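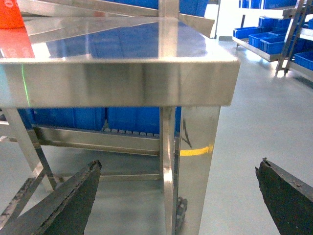 Give Buzatu the belt shot or stop printing rankings

Rupert Aigner has fought 2 times since he won the lightweight title, and both men he beat were ranked below the guy who parks my car. Now the promotion wants him to defend against Plollel, who last won a fight in April, on the undercard, against a late replacement with a cold.

Meanwhile Buzatu sits at number one. He has sat there for 606 days. You could raise a puppy in that time and have it ranked.

I know the argument. Plollel sells tickets. He insults people's mothers in three languages and his press conferences do big numbers. Buzatu thanks his coaches, says he respects everyone and goes home to bed. I've interviewed him twice and had to check my recorder was on.

But the man took Selus down at will for five rounds, and Selus had gone 136 minutes of cage time without touching the mat except to stretch. Lusine, who trains with both contenders, was asked last week who'd win between them. She laughed and asked for another question.

If it's about money, fine, say so. Sell the fight as a grudge match and put a nice shiny trophy on it. Just leave the word "contender" out of the poster.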